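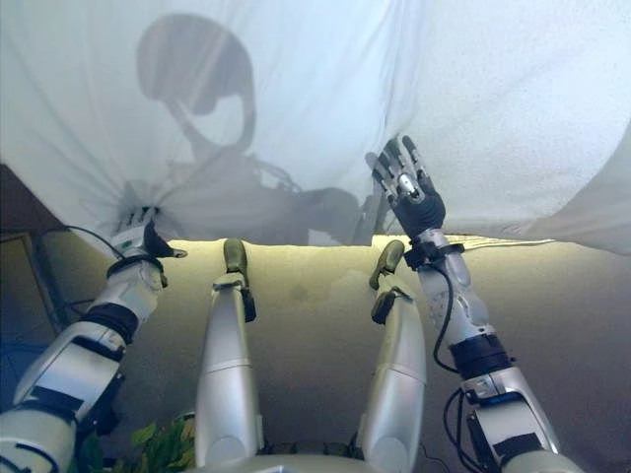 Both arms up in the sheet, head shadow on the fabric.

Print this page | E-mail this page

Notebook, May, late morning

Meant to work on the clinic intake form. Instead spent the morning on the letter, which Mihret says is also work.

Background for whoever reads this after me: the county wants to drop the sliding-scale program at the walk-in clinic and send everyone to the Tesby plan. The hearing is this month. We said we'd produce a one-page tool that lets a person type in income and household size and see what they'd pay under each. A simple idea, so it has taken us three weeks.

Tried the calculator on 18 made-up households. Ten came out fine. The other 8 gave a negative premium, meaning Tesby would owe them money. Tolera wanted to leave it in and see if anyone at the hearing complained. I found the bug after lunch: it subtracted the subsidy twice, once in the lookup and once at the end, where I had put it myself with a comment reading "do not forget this."

With that fixed, the family of four at the bottom of the table pays $100 a month on Tesby and nothing on the sliding scale. That's the number to lead with. Kalkidan thinks we should lead with the deductible - 300 per person before anything kicks in - and she may be right, but then we have to explain what a deductible is, and we get two minutes at the microphone.

Print test: the result page runs to a second sheet that holds only the word "Thank". The "you" has gone missing. Not fixed.

Gebremedhin read the letter draft and took out every sentence I liked. It is better now. He left in "respectfully," which I had put in as a joke.

Mesfin called the clerk's office to ask how to sign up to speak. The form is online. The online form says to call the clerk's office. He has left a message.

To do:
- second-page problem
- check the income brackets against the new table, not the one I've had taped to the monitor
- Spanish and Amharic versions (Mihret has the Amharic half done)
- stop rounding cents up
- intake form, eventually

3 comments | 8 shares

Recent entries
Skadance export, second attempt
Why the waiting room survey had two question fives
Notes from the call with Trandico billing
Intake form, part one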